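Products > Mobile Manipulators > Hakala > Frequently asked questions

Overview Specifications Accessories FAQ Downloads Contact

Print this page | E-mail this page

Hakala mobile manipulator: frequently asked questions

These answers apply to the Hakala as supplied by Grakwood to laboratories, workshops and light warehousing sites in Canada and Australia. Where an answer differs between the standard base and the Drosia extended base, the difference is noted. Last revised 12th August.

GENERAL

What is included in the purchase price?

The wheeled base, the arm, the parallel gripper, the wrist camera, the charging dock, one battery, the emergency stop pendant and a licence for the Deritz control software. The licence is perpetual for the version shipped. Updates are included for the first year and by subscription afterwards.

Is the Hakala a collaborative robot?

The arm is force limited and the base has a safety-rated stop function. Whether a given installation may operate without guarding depends on the task, the tooling and the object being carried. A risk assessment by the site is required in all cases. Grakwood can supply the stopping distance and contact force tables on request.

What payload can it carry?

The rated payload depends on reach and is given as a curve in the specification sheet. The figure includes anything fitted to the wrist after delivery. Customers adding a second camera or a custom finger set should subtract the mass of the addition before reading the curve.

What floors are suitable?

Sealed concrete, vinyl, timber and low-pile carpet. The base will cross a threshold strip if it is approached squarely. Deep-pile carpet, open grating and loose mats are not supported. On carpet, expect shorter run time per charge and more frequent wheel cleaning.

Can it work outdoors?

No. The enclosure is not sealed against rain or blown dust, and the base sensors are not rated for direct sun.

INSTALLATION

How much space does the dock need?

Allow 60 cm of clear floor on each side of the dock and an unobstructed approach in front. The dock must be against a wall or fixed to the floor plate. It should not share a circuit with compressors, ovens or other equipment that causes voltage dips.

Does Grakwood install the unit?

On-site commissioning is a separate line item. It covers unpacking, mechanical inspection, mapping of one floor, network connection and operator training. Customers who commission the unit themselves should follow the Deritz start-up sequence in order. Skipping the joint reference step is the usual cause of error 947.

What does error 947 mean?

The arm controller has received a joint position that does not agree with the stored reference. Press the stop on the pendant, confirm that the arm is supported, and repeat the joint reference procedure from the service menu. If the error returns after two attempts, do not continue. Export the log and send it to support.

What network connection is needed?

A wired connection for commissioning, and either wired or wireless for operation. The robot does not need internet access in normal use. Software updates can be applied from a USB drive.

ARM, WRIST AND CABLES

How is the arm cabling routed, and can I re-route it?

Power and signal lines run partly inside the arm and partly outside it. The external portion is held in flexible conduit with enough slack for the full joint range. Re-routing voids the cable warranty unless the change has been approved in writing. The commonest fault found at service is conduit that has been tied too tightly by the user, which transfers load to the end fittings. 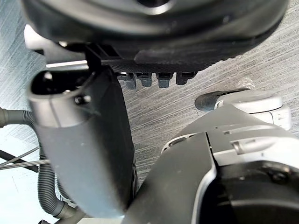
Routine cable inspection is done with the arm stationary and the pendant stop engaged. The wrist camera can be used for a first look before anyone kneels down with a torch. From a low, folded pose it will show the ribbed black hose along the side of the arm link, including the bend near the lower end, and the thinner cables passing beneath it. Look along the ribs for flattening, splits or a polished patch. Then look at the row of four small connectors under the dark housing. They do not all hang at the same height, so unequal height alone should not be logged as a defect. Compare the view with the reference image saved at commissioning and log any change. A camera check does not replace the hands-on check at the scheduled interval.

How often should the conduit be inspected?

By camera, weekly. By hand, every 200 operating hours, or after any collision regardless of hours. The Deritz software keeps the hour count and will display a notice when the interval is due. The notice can be deferred once.

Can I unplug connectors while the unit is powered?

No. Shut down from the software, wait for the status light to go out, then switch off the battery isolator. Hot-plugging can damage the joint encoders, and this damage is not covered.

Which grippers are compatible?

The supplied parallel gripper and the Grakwood vacuum head are supported without further configuration. Third-party grippers can be fitted with the adapter plate. Deritz requires a mass, a centre of gravity and a collision shape for each third-party tool. Entering zero for the mass will be accepted by the software but will produce poor force control.

How are gripper covers removed?

With the supplied hex driver, after shutdown. Screws should be replaced at the torque given in the service manual. Do not use thread-locking compound on the cover screws. Stripped bosses are a chargeable repair.

Is the wrist camera calibrated at the factory?

Yes. The calibration file is stored on the robot and a copy is supplied on the USB drive. Recalibrate if the camera is removed, if the gripper is exchanged for a different model, or if pick positions drift consistently in one direction. The procedure takes 37 minutes with the printed target and needs even lighting. Strong side light from a window will wash out part of the target and cause the routine to stop.

BASE AND WHEELS

How are the wheels cleaned?

Remove thread and hair from the axle with the hook tool. Wipe the tread with a damp cloth. Solvent cleaners harden the rubber and should not be used. Wheels that have picked up grit will mark vinyl floors.

When should a wheel be replaced?

When the wear line on the tread is no longer visible, or when the base tracks to one side on a level floor after cleaning. Wheels are sold in pairs and should be replaced in pairs.

What is different about the Drosia extended base?

Drosia has a longer wheelbase and a second battery bay. It is intended for sites that need the arm to reach over benches at full extension. Turning clearance is greater, and the standard dock must be exchanged for the wide version. An existing Hakala cannot be converted to Drosia in the field.

BATTERY AND CHARGING

Can the battery be swapped without shutting down?

On the standard base, no. On Drosia, yes, provided both bays are occupied and the remaining battery has sufficient charge. The software will refuse the release command if it does not.

How should a spare battery be stored?

At half charge, indoors, away from heaters. Check it every three months. A battery left fully discharged may not accept a charge and will not be replaced under warranty.

SERVICE AND WARRANTY

What does the warranty cover?

Parts and labour on the arm, base and dock. Wheels, gripper pads, conduit and batteries are consumables and are covered against manufacturing defects only. Collision damage is excluded. The log is the reference in any dispute over operating hours or impacts.

Can we do our own repairs?

Customers may replace wheels, pads, covers, batteries and external conduit. Joint modules, the arm controller and the safety relay must be handled by a Grakwood service centre. Spare part numbers are listed in the service manual, which was reissued in June. Owners holding the earlier edition should discard it, as the torque table has changed.

Are older units supported?

Units with the first arm controller run the current Deritz release but cannot use force recording. A controller exchange is available. Quote the serial number from the plate on the rear of the base when requesting a price.

How do I contact support?

Use the form under Contact. Attach the exported log and the current software version. For cable or connector faults, attach a wrist camera still together with the commissioning reference image.

Print this page | E-mail this page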